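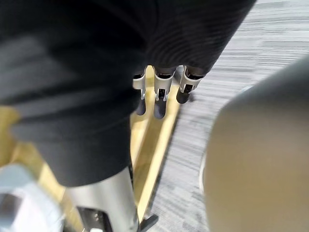 Speaker notes – Looking after wool at home
Bosville library evening talks, 2019-07-19
Speaker: Vangelis Stefanou

Slide 1. Title

Say good evening, say where the toilets are. The talk is 45 minutes and questions can come at any point. If people have brought jumpers they want looked at, leave them on the side table until the end. Do not start looking at them early, as happened in December when we never got past slide 4.

Slide 2. Why I am talking about this

I worked in the returns room at Sotiropoulos, the knitwear shop, and then did repairs on my own account. Most of what came back had been damaged in the wash or by moths. Very little of it had a fault in the making. In one winter I logged 102 returned jumpers and 64 of them had been washed too hot or spun too hard. Leave the two numbers on the screen for a moment.

Slide 3. What wool is

Keep this short. A wool fibre is covered in small scales. Heat, water and rubbing together make the scales catch on each other and the cloth shrinks and thickens. That is felting and you cannot properly undo it. You can sometimes stretch a garment back a little if it is only slightly felted. Pass round the felted sleeve and the good sleeve. Ask people to pull both.

Slide 4. How often to wash

Less often than people think. A jumper worn over a shirt can go many wears between washes. Hang it near an open window overnight, not in the sun. Brush off dried mud with a clothes brush. Small spots can be dabbed with cool water and a white cloth. Do not rub.

Someone will ask about smells. Airing deals with most cooking smells. Smoke takes longer, two or three nights. Underarms usually need a wash.

Slide 5. Washing by hand

Cool or barely warm water in a clean basin. A small amount of liquid made for wool. Put the liquid in first and mix it, then the jumper, inside out. Press it down, leave it ten minutes, press it again. No wringing. Rinse in water of the same temperature. Mention that the sudden change from warm to cold is a common mistake.

To lift it out, hold it from underneath with both hands. A wet jumper is heavy and will stretch if you pick it up by the shoulders. Lay it on a towel, roll the towel up and lean on it.

Slide 6. Washing by machine

Only if the label allows it. Use the wool programme and not the delicates one – on many older machines the delicates programme still spins quite fast. Half fill the drum at most. Close zips on anything else in there, or better, leave other things out. Doğukan Gezer has offered to answer questions on machines as he repairs them. Point him out, he will be near the door.

Slide 7. Drying

Flat, on a dry towel or a rack, away from radiators. Pull the sides straight and line up the cuffs while it is damp. Turn it over after a day. Heavy ribbed knits take the longest and the hem is always the last part to dry, so feel the hem before putting anything away.

Drink of water here. Check the time. If it is past the half hour, skip slide 8.

Slide 8. Pilling

Pills are loose fibres that have rubbed into balls. You get them at the elbows, under the arms and where a bag strap goes. Soft yarns pill more. Use a comb or a battery shaver, with the garment flat on a table and the cloth held lightly. Show the comb. Keep the shaver off cables and raised patterns as it will cut the yarn.

Slide 9. Moths

The grubs do the eating, not the flying adults. They prefer wool that has been worn and put away dirty. Wash or clean everything before storing it for the summer. Use bags that seal. Cedar and lavender may put some moths off but they will not clear a cupboard that already has grubs in it.

If you find holes, bag the garment and freeze it for two weeks, then brush it down outside. Hoover the cupboard, including the corners and under the shelf paper.

Slide 10. Small repairs

Three things to keep in a tin: a blunt darning needle, small sharp scissors and some yarn close to the colour of the garment. For pulled threads, ease the loop through to the back with the needle. Never cut it. For holes up to the size of a pea, do the darn under the projector camera. For anything larger, see the handout, page 2.

The evening repair class at Mustent starts again after the summer. It costs 31 for the term, yarn included. Sign-up sheet is by the door.

Slide 11. Questions

Then jumpers from the side table, one each to begin with. Collect both sleeves before people leave.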